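Plokby Home Notes
Kitchen > Cleaning > Trays and plastics

Removing grease film from plastic serving trays

Plastic trays pick up a film of cooking fat that ordinary rinsing leaves behind. It collects first in the texture of the base and in the angle where the base meets the rim. Handle cutouts are the next place to check.

Scrape off crumbs with a soft spatula. Mix one level teaspoon of washing soda into a litre of hand-hot water, spread it over the base with a cloth and leave it for 3 minutes. Work along the grain of the texture with a nylon brush, then rinse and dry upright. Wear gloves. Do not use soda on aluminium trays.
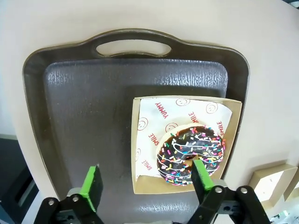 Scouring powder dulls a glossy rim permanently. For dried sauce, lay a wet cloth over the mark until it softens. Bleach has no effect on grease and should never be mixed with other cleaners.

Takeaway boxes with grease on the card go in general waste in most areas. Clean card can be flattened and recycled. Check the local list, as rules on paper liners differ.

Store trays on edge, away from the oven. A stack left under load in a warm cupboard will bow, and a bowed tray rocks on the worktop.

Text: Usha Rao. Checked by Jouko Vainio, 05/08/2026.
Next: Descaling a kettle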